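Dye notebook, July, 14:15

Crimson bath, second run of the Istolberg recipe. Cotton twill offcuts from the Skaketti bolt, scoured last week and stored dry.

Weighed out 54 g of fabric, wetted out 15 min in plain water with 2 drops of detergent. Bath brought up to 60 °C before the fabric went in. Salt added in two lots this time. Igor wants it in three, but the first run showed no difference in levelness that I could see on the grey scale.

Soda ash in, held at 60. The thermostat on the left-hand hotplate still overshoots when the lid is on. Lid off, stirred by hand, topped up once with hot water. Pulled the fabric, cold rinse, then hot rinse until the water ran pale. It never ran fully clear. Colour at the rinse stage is a bit bluer than the Drurnamport reference swatch. Will check again once it has dried and been pressed.

Rub test to do on both pieces, dry and damp. Nelu has the white rubbing cloth, ask him where the rest of the box went.

Open points:
Salt is nearly out, order from Ó Conaill.
Recipe card says litres in one place and millilitres in another for the same line. Litres is wrong.
Try the next batch at a longer hold, same temperature, nothing else changed.
Sewn goods need their own sheet. Thread and labels take colour differently from the cloth and I have no numbers for either.

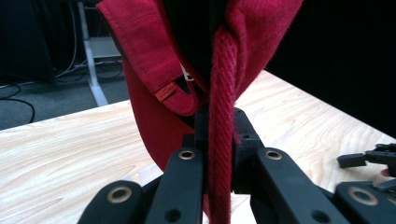
Red woven cloth, topstitched hem and label tag.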